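Home About Archive Contact

Changing the trays

2 October 2023

We finally moved the cooked grains over to the new trays last week. I've had a few emails asking how the trial went, so I'll put it all down in one place.

Until now we packed everything in a black plastic tray with a clear film lid. It sealed well and it stacked well, but the sorting plant our council uses can't pick out black plastic, so most of it was burnt. Naveen Malhotra, who buys for two of the farm shops we supply, had been on at me about it since February.

We tried two replacements. The first was a pressed fibre tray from Kasten, with a thin liner. The second was a clear tray from Radico, all one plastic, lid included. We packed 40 of each with the barley and lentil mix, kept them in the same chiller and opened a few every couple of days.

The fibre tray looked the better of the two and I wanted it to win. The liner lifted at the corners, though, and by day nine the barley along the edges had gone hard. Trinidad tasted one and put it straight down again.
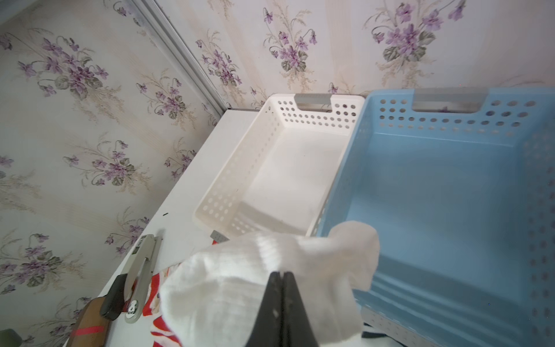 The clear tray held up until day 18, two days longer than the black one had managed. I wouldn't read much into two days. The dates on the label stay as they are until the lab results come back.

Cost is the awkward part. The first order came to £1,359 including delivery, and that was £113 more than the same number of black trays. We're not putting prices up before Christmas. After that I'll have to look at it again.

The sealing machine needed a new plate and a lower temperature – Jerome Mangubat spent most of an afternoon on that, and we threw away a fair few lids before it was right. If you get one that peels badly, tell me the batch number and I'll replace it.

I still have half a box of the fibre trays. They would do for dry things like the oat biscuits, where a liner isn't needed, so I may try that next.

Get new posts by email. Enter your address below to subscribe. You can unsubscribe at any time.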